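Finding and clearing a stalled thumb on a two-handed robot
Written by Carolina Coelho
Category: Hands and grippers / Faults

This tutorial is for people who work with a humanoid upper body and a pair of five-finger hands, and who meet the fault which we call the stalled thumb. We had it many times in October on the Flostasgate bench, and the first times we handled it badly. One thumb motor was damaged because we pressed reset again and again. I write down the procedure we use now, in the order we use it, so that you can lose less time than we did.

Our controller is the Kidley board, with the Nikico hand driver. If you have another controller the names of the menus will be different, but the steps should be the same.

How the fault shows itself

The hand closes on an object, or moves close to the table, and the thumb stops before it has reached its target. The four fingers continue normally. In our driver the log shows code 304, "position not reached", and after this the thumb does not accept commands. The arm, however, still accepts them. This is the dangerous part. The software believes that one finger is missing, and it continues with the arm trajectory as if the grasp was good.

With us it happened when the arm began to lift while the thumb was still pushing against the table top. The hand was pulled sideways, an egg was crushed, and the wrist got a load which it was not made for. Nobody was hurt, but Sérgio Vilela had his hand over the table one moment earlier to put a toy back in its place. After this day we changed the rule about who may reach over the table, and when.

Before you touch anything

1. Press the emergency stop. Do not use the pause button in the software for this. Pause holds the motors under torque, and a thumb under torque can jump when the obstacle is removed.

2. Look at the arms for a few seconds. Ours have brakes on the shoulder and elbow but not on the wrist, so the hand can sink a little after the stop. Wait until it has finished sinking.

3. Say aloud that the robot is stopped, and wait for the answer of the second person. We are always two when the arms are powered. The person who says it is the person who keeps the stop button.

4. Save the log before any restart. The Nikico driver writes the motor current to a buffer, and the buffer is lost when the power is cut for long. We lost the log of our first three faults in this way, and because of that we searched for the cause in the wrong place for a whole week.

Please do not pull the thumb with your fingers to free it. The tendon has a small gear behind it, and the gear does not like to be driven from the outside. If the thumb is pressing on something soft, take the soft thing out from the side. If it is pressing on the table, go to the next section.

Releasing the thumb

With the emergency stop still pressed, open the hand menu and choose the manual mode. Set the torque limit of the thumb to the lowest value which the menu permits. Then set the speed limit to the lowest value also. Now release the emergency stop, with the second person ready to press it again, and give one open command to the thumb only.
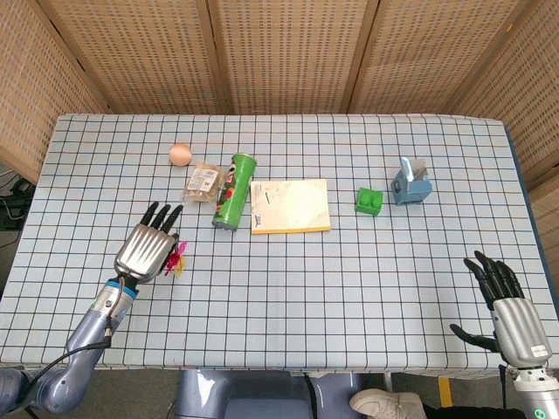

If the thumb opens, let it go to the end of its range and stay there. Do not close it yet. Raise the arm by a small amount in manual mode, so that the hand has free air on all sides, and only then try a slow close. Listen during the close. A healthy thumb makes an even sound from beginning to end. A thumb with a damaged gear makes a small click at the same point each time, and in this case you should stop working with this hand and remove it for inspection.

If the thumb does not open, do not repeat the command more than one time. Press the stop, cut the power of the hand, and wait five minutes. The motor has a thermal protection which does not report itself in our version of the driver. It simply refuses to move, and the log shows 304 again, the same as for a mechanical obstacle. We thought this was the obstacle coming back, and this was how we damaged the motor.

Finding the cause

There were two causes on our bench, and I describe how to separate them.

The first cause is the table height. The robot was calibrated on a bare table. Later we added a cloth, and under the cloth we put a foam mat to protect the objects when they fall. The mat lifted the surface, but the number in the configuration file remained the old one. For most grasps there was no problem, but for low and flat objects the thumb goes down very near to the surface, and there it touched before it should.

To test for this, move the hand in manual mode to the lowest pose of your programme, with the thumb open and nothing under it. Slide a sheet of paper between the thumb and the table. If the paper does not pass freely, your height value is wrong. Measure the table again in the four corners and in the centre, with the cloth and everything else you normally use. Use the highest value, not the average. Our first correction used the average and the fault came back in one corner.

The second cause is the cable. The cable which goes to the hand makes a loop at the forearm, and if the loop is too short it becomes tight when the wrist turns to its limit. The connector then moves a very little in its socket, and the position signal of the thumb drops for an instant. The driver reads this as "not reached".

To test for this, keep the hand high in the air, far from every object, and turn the wrist slowly from one limit to the other while the position value of the thumb is on the screen. The value should be constant. If it jumps near one of the limits, the cable is suspect. Make the loop longer and fix it with a soft strap, then repeat. A hard cable tie is not good here, it cuts into the cover with time.

A simple way to see the difference in the log: with the table cause, the motor current rises before the code appears. With the cable cause, the current remains flat and the code comes suddenly.

Changes in the settings

In the configuration of the Kidley board we changed these values:

hand.thumb.on_fault = stop_arm
hand.thumb.retry = 0
log.buffer_ms = 2000

The first line is the important one. The default was "continue", and I think this default is a bad choice for any robot which works near people. With the new value a fault of the thumb stops the arm on the same side. The other arm does not stop automatically, so if your programme uses both arms together you must add the same behaviour for it. Torres, the company which installed our safety relay, advised us to do this in the relay and leave the software stop as a second protection. We followed the advice.

The second line takes away the automatic retry. The third line makes the buffer longer, so that the current before the fault is visible.

Restarting the work

When the cause is found and corrected, do not begin immediately with the full programme. Run it one time at the lowest speed with no object in the path of the hands. Then run it with one object which cannot break. We use a soft toy brick or a packet. Eggs come last, and only when the slow runs have finished without any code in the log.

During these runs all persons stay outside the floor marking. To place or replace an object, the stop is pressed first, also if the robot is standing still and seems to wait. It costs a few seconds each time, and in a long afternoon it becomes tiring. We do it all the same.

If the fault comes back

If you see 304 again after both corrections, compare the left hand and the right hand. Exchange the two hand cables and repeat the wrist test. If the fault goes with the cable, replace the cable. If it stays with the hand, write to the supplier of the hand and include the saved log, the firmware version and the wrist angle at which it happens. I had an answer much faster when I sent the angle.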